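Walk-through checklist, Room 2, Gostine building
Date: 24 July 2023
Form 706, Warnia site services

1. Table surface clear of waste - NO
A clear plastic bag and a wad of tan stuff, paper by the look of it, left on the white table. The bin is right next to it. I have written this same comment since January and I am no longer sure the form gets read.

2. Trays stored flat, nothing resting in them - NO
Blue tray. The Clireo guide says trays go back on the rack at the end of a task. What counts as the end of a task has never been settled.

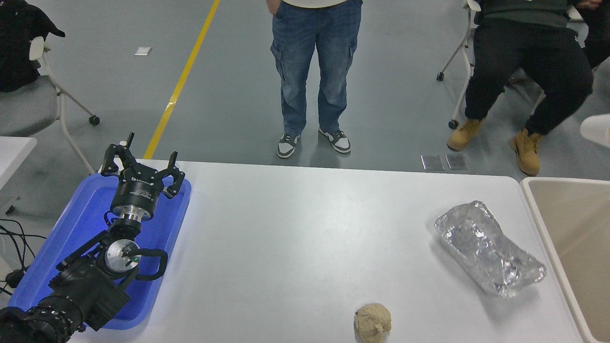
3. Bin in place and not overfull - YES
Fine as far as it goes. A bin passes this item by being empty, and I doubt that was the idea.

4. Cables off walkways and table edges - NO
Black cables in a tangle on the left side, by the corner of the next table. "Will be tied up" was the answer last time. Ties were ordered through Conceição and signed for.

5. Floor clear of litter - NO
Small scrap of white paper near the yellow line. Minor, but it goes down as a fail.

6. Clothing on hooks - NO
Black jacket over the back of the gray chair. Hooks were put up at a cost of $66. 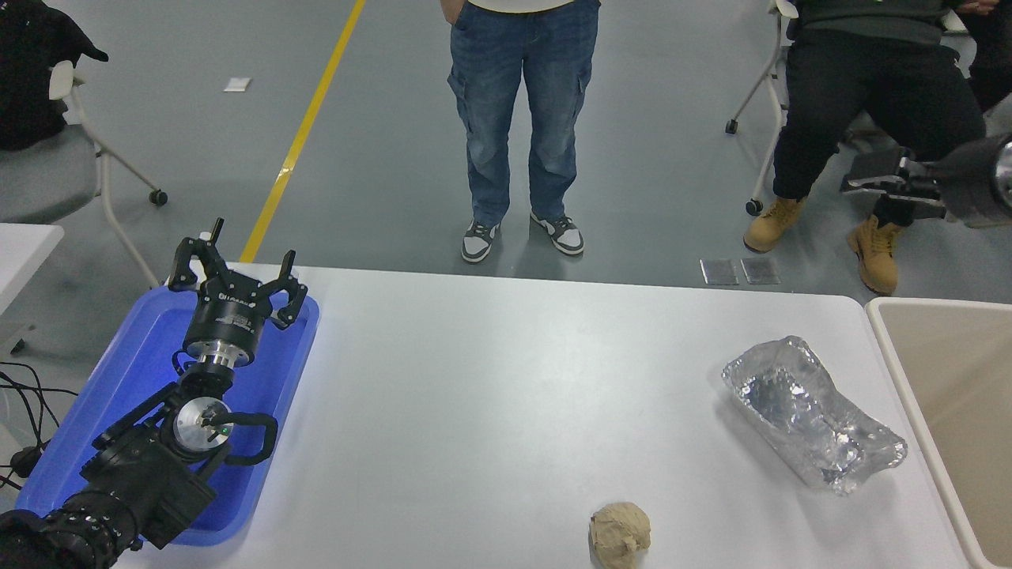 7. Closed shoes worn - YES
No complaint.

8. Chairs with casters kept off the yellow line - NOT SCORED
The wording doesn't say if it means parked chairs or chairs in use. I asked for this to be fixed and got a new form number.

Result: 2 passes. Recheck in 3 weeks, for what it's worth. Items 1 and 4 first, please.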